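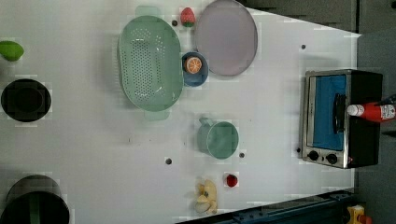 I want to write a longer thread on toy kitchens, because in May the toy library in Skesau gets its new boxes, and the kitchen box is the one people ask me for the most. It is box 129, if you are a member and you want to write it down. My opinion in short: a good kitchen box needs a few big things which can hold other things, and after that only a little food. The light green colander is my best argument. It has a handle on both ends, a child can take it with two hands, and all the fruit goes in. The small blue bowl is just right for one orange slice, and this is also useful.

Most toy kitchens that are given to us have the opposite problem. There is a lot of food and no place to put it. We once got a bag with more than 80 pieces of food and one spoon. The children poured everything on the floor, looked at it, and went to the trains.

So when I plan a box I start with the containers. Pot, bowl, cup, plate, colander. Then I ask what fits in what. If the food is too big for the pot, the child will be angry at the pot. I have seen this many times and I am on the side of the child.

About size. People ask if all pieces should be the same scale, like in a doll house. I used to think yes. Now I don't think so. In a real kitchen a child has no idea how big a toaster oven should be compared to a banana. What matters for them is the hand. Can I hold it, can I turn it, can I give it to you.

A plate can be much bigger than the food, and it is fine. Actually I prefer it. On a large plate a three-year-old can arrange things and still push them around. On a small plate everything falls off and then the game is only picking up.

Somebody wrote to me last week that a toaster oven is a strange choice and that a stove is more classic. It is true that it is more classic. But a stove is large, and our boxes go home on the bus. A toaster oven with a door and two knobs gives you nearly the same game. You put in, you close, you wait, you say "careful, hot."

The waiting is the best part, by the way. Children of two years do not wait. Children of four wait and count loudly. Children of six set the time to 3845 minutes and go to play another thing. (This is a real number, it was told to me with great seriousness.)

Now colors. I like the pale ones for dishes and the strong ones for food. A red tomato, a red strawberry, a green lime, you find them fast when you clean up. With pale green and pale lilac dishes there is no competition. When everything in the box is bright, the child sees the box and not the pieces. Maybe I am wrong on this, a colleague does not agree with me and she has worked longer than me.

She would also say that the banana is too pale. I agree about the banana.

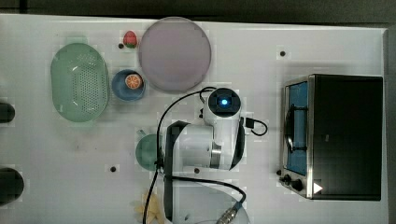

Big plate, small strawberry, and the orange has its bowl.

I have a small rule for families who borrow the box: one place for each kind of thing, and the place is a dish, not a drawing on the lid. We had lids with drawings before. The parents liked them very much. The children put the lid on the head.

If the colander is the place for fruit, then cleaning up is also cooking. "Please wash the strawberries" works better in my house than "please tidy up." I have tested both sentences on the same child on the same Sunday.

What I leave out of the box now: play knives that cut food in two halves with a sticky strip. They are fun for one day. Then the strips collect hair, the halves don't hold, and somebody borrows a box with half a carrot. If you want cutting, buy it for home, where the hair is at least your own hair.

I also leave out the small coins and the cash register. It turns the kitchen into a shop. A shop is a good game but it is box 18.

And I leave out eggs. I have nothing against eggs. They roll under the seat in the bus and they never come back.

What I keep although people complain: the ketchup. One father asked me if we could have something more healthy. I told him that there is already a lime and a tomato, and that a bottle is the only thing in the kitchen you can hold upside down and shake. Children need one thing to shake. Also ketchup makes every meal possible. Banana with ketchup, I have eaten it many times with a polite face.

Someone will ask where to buy. We have good experience with Kurkolness for dishes and with Prutum for the food. They are both small shops and they sell single pieces, so you do not have to take a complete set with 12 forks. I am not paid by them. Prutum is slow with the mail in spring, please order early.

For those who want to build a box at home, you don't need to buy much. Go and look in your own kitchen first. A real cup with a handle is a good toy. A real small pot is a wonderful toy, but it is heavy, and your neighbor downstairs will learn about it. I put a folded towel under.

Careful with the age, please. For children under three, no small pieces that go whole in the mouth. We have a test ring at the desk and every piece goes through the test before it goes in a box. If you don't have the ring, you can ask us to borrow it, or you bring your pieces and we check together. It takes ten minutes.

Washing. Warm water, a little dish soap, a soft brush for everything with holes in it. Then let it dry on a towel until the next day. Pieces that are hollow inside can keep water for a long time, so I shake them next to my ear. If I hear something, they stay one more night. Anything with a door I only wipe with a damp cloth, I never put it under the water.

Please do not use the dishwasher for the toy food. I know it is written on the package that you can. The leaves of one strawberry came out very sad.

Some replies to questions from this morning, so I do not write the same five times:

Yes, you can keep the box for three weeks, and if nobody has reserved it you can extend one time.

No, you do not pay if one piece is lost. Write it on the card in the lid. It helps us more when you write it than when you try to replace it in secret with a different tomato. We notice the different tomato.

Yes, older children also play with it. A boy of nine borrowed it to make a menu with prices. He came back for a second time because his grandmother was not satisfied with the soup.

For Han, who asked if there is any idea for a child who only wants to line up the food and does not want to "cook": this is fine! Lining up is playing. I would give a long tray or a strip of paper and let it be. You can put one piece at the end of the line and see if it is accepted. If it is taken away, you have your answer, and you can go and drink your coffee.

And for the person who asked how to play kitchen when you are very tired: you are the guest. You sit, or you lie down, and you order. Order something that takes long to make. Ask for the soup first, then ask for a fresh plate, then send the orange back one time because it is too cold. I have rested like this for almost half an hour.

One thing I am still searching for is a good ladle. The ones in the toy sets are flat like a coin and they don't carry anything from the pot to the bowl. If you know one that is deep enough for a toy tomato, write me here or leave a note at the desk for Waldemar Pawłowska. I would like to have it for the May boxes. Color is not important, only please not another one that sings.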